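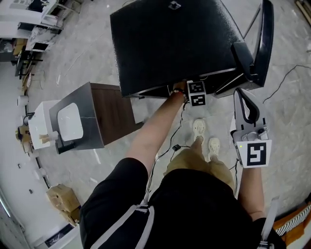 How I budget for a pair of hand-held grippers

Start with the small stuff! I did it backwards the first time, pricing the grippers and then scrambling for everything else.

1. Write down every cable, strap and printed tag each person will wear or carry. My list came to $148 per person (cables were the worst of it).

2. Add spares. I put in $55 for extra finger pads and one more cable, and I'd go higher next time.

3. Get two quotes for the grippers. I asked Givska and Prandgate, and Prandgate wanted $200 more for the same pair – shipping, mostly.

4. Keep $500 aside for storage drives. Recordings pile up fast.

5. Borrow before you buy, if you can. Tõnu Org let me try his pair for an afternoon and my wrist was sore by four, so weight went straight onto my list, right under price.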